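Bookings for the Clenitz outdoor stage are handled by the Privero hire desk. The questions below are those most often put to us by schools, choirs and community groups.

## Who may hire the stage?

Any group based in the district may apply. Commercial hirers are welcome, but they pay the full rate and must hold their own insurance.

## How much does it cost?

Community groups pay £50 for a half day. The full rate is £300. A refundable deposit of £600 is required for ticketed events and must reach us before the booking is confirmed.

## How large an audience is permitted?

The licence for the meadow allows 3000 people. Larger events cannot be considered.

## Can the stage be moved or altered?

No. Hirers may not nail, screw or glue anything to the timber. Free-standing scenery is allowed, provided that it is removed the same evening. Groups planning a set may ask the hire desk for the drawings of our timber platforms.

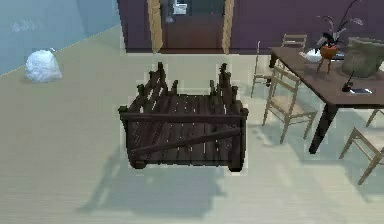
*Computer model of a timber platform with slatted deck, rear posts and braced front.*

## Is electricity available?

Yes -- a metered supply is provided beside the Cikon gate. Generators need written consent.

## When must music end?

Amplified music must end by 9.30 pm. Unamplified music may go on until 10 pm.

## Where should vehicles unload?

Please use Boonyarit Lane. Vehicles may not be driven on the grass between November and March.

## What if we need to cancel?

Notice must be given in writing. Hire fees are returned in full up to four weeks before the event, and deposits at any time.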